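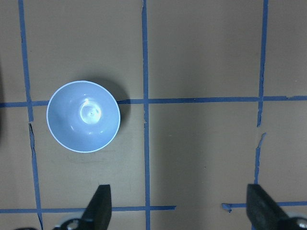 About Nustberg School of Bookkeeping

Nustberg School of Bookkeeping teaches accounts, payroll and office practice to adults who are returning to work or changing trade. The School was founded by Blandine Le Goff, who remains Chair of Governors. Its first class had 13 students and met above a shop in Thambiah Street.

More than 2,000 people have since completed a course with us. Teaching takes place in the evening, from October to June, and each course ends with a written paper set by our own examiners. Students who pass may go on to the Prirnix Certificate, a further year of study in company accounts.

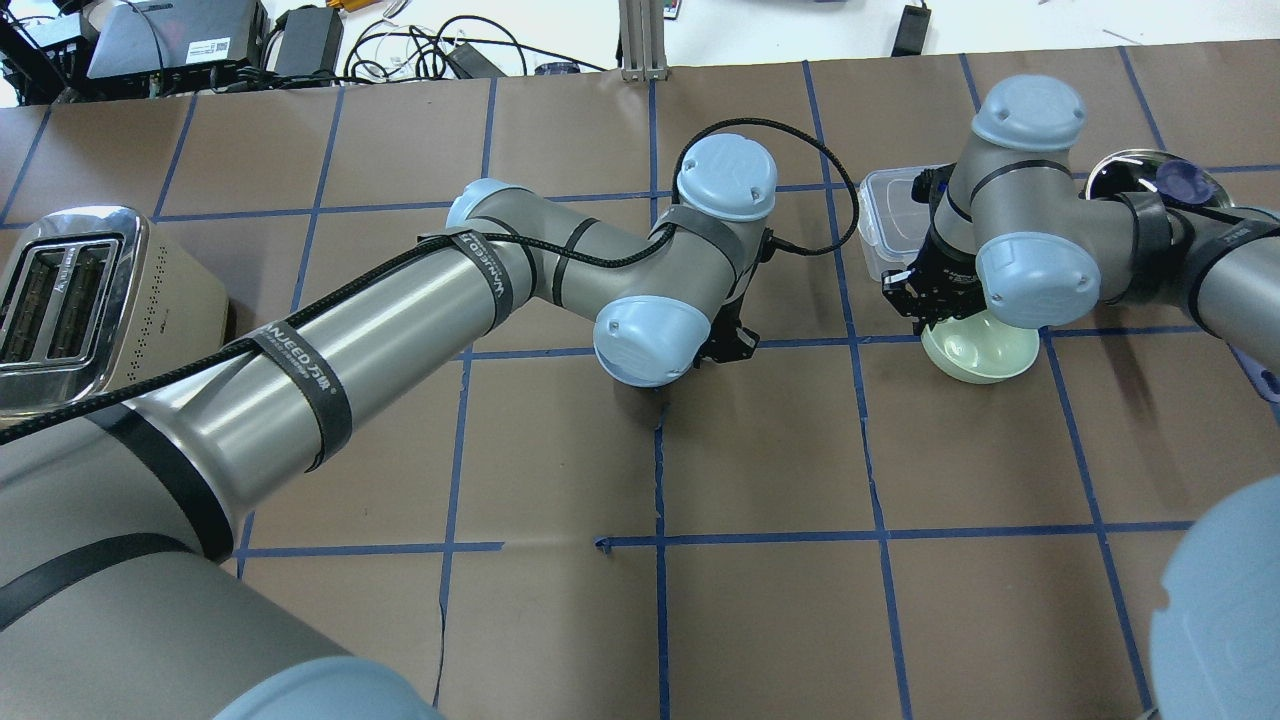 Our Principal, Rhydian Wogan, is responsible for teaching and for the welfare of students. He is supported by two deputies, one for day release and one for evening study. Students are taught from the first week to rule up a ledger by hand before they use a computer – a large sheet of brown paper marked into squares with blue masking tape shows rows and columns well enough, even where the lines are slightly uneven. Entries in ink follow in the second term.

The Aritz Fund offers grants of up to £500 towards fees and books. Applications are considered twice a year and should be sent in writing to the School Office.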